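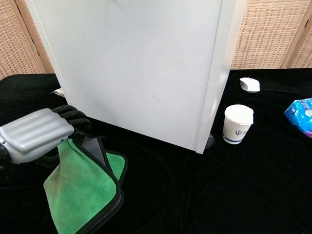

Cloth in the left hand, held near a corner, white box next in line.

Setting up the wiping cell

The wiping task on the Mendeck bench looks like the easy one. Give it a morning. These are the steps we use at Allik, revised February 2018 after the old ones were found to contain two different step fours.

1. Cover the table. Black velvet goes on first and hangs over the front edge. Smooth it by hand, then accept whatever wrinkles are left. Velvet has opinions.

2. Put the screens up behind the table. The woven ones are fine. Leave 70 cm between table and screen so you can still get to the power strip without crawling.

3. Place the tall white box before anything else, turned slightly. Leave the old smudges on the front. A spotless box gives the hand nothing to do.

4. Scatter the clutter: paper cup, mouse, a crumpled pack, whatever the desk provides. Keep the cup to the right of the box, near the corner. Empty the cup. We have a stained velvet in the cupboard that explains this step.

5. Home the arm, then close and open the fingers 16 times. Listen for clicking. One click is a tendon settling. Steady clicking means you get to read the Namboodiri manual, and I'm sorry.

6. Load the cloth. Use the microfiber with the green face and gray back, folded over once, and offer it by a corner so the rest hangs free. Grip force starts at 770 on the Callier panel. If the cloth slides, go up in small steps and stop well short of 2000, where the fingers start to complain.

7. Run one slow pass with your thumb on the stop button. If the cloth catches under the box, back the arm out before opening the hand.

Shake the cloth out between runs. Wash it without fabric softener, and check the piping for loose threads before it goes back on the hook.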